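Bakery owner on a slow year in Dadodstead
Dec 9, 2020

Caught her at the back door of Jaidee between batches. Flour on the phone, flour on the mask. She has 40 minutes, she says, then the rye.

"May was the worst. I sold 50 loaves one week. Fifty! We used to do that before nine."

Rent is $1,575 a month and the landlord hasnt budged. She did ask. Twice.
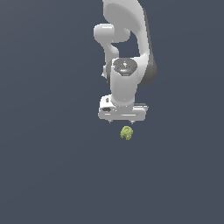

What kept her going was the mail orders, mostly seeded rolls, mostly to people who moved away. "They miss the crust. I get letters." She tapes them up by the oven.

Would she open a second shop, over in Skelari? Long laugh. "Ask me when I've slept."

Holiday orders close at noon on the 20th, no exceptions, she wants that in teh paper. Then the timer goes and she's back inside.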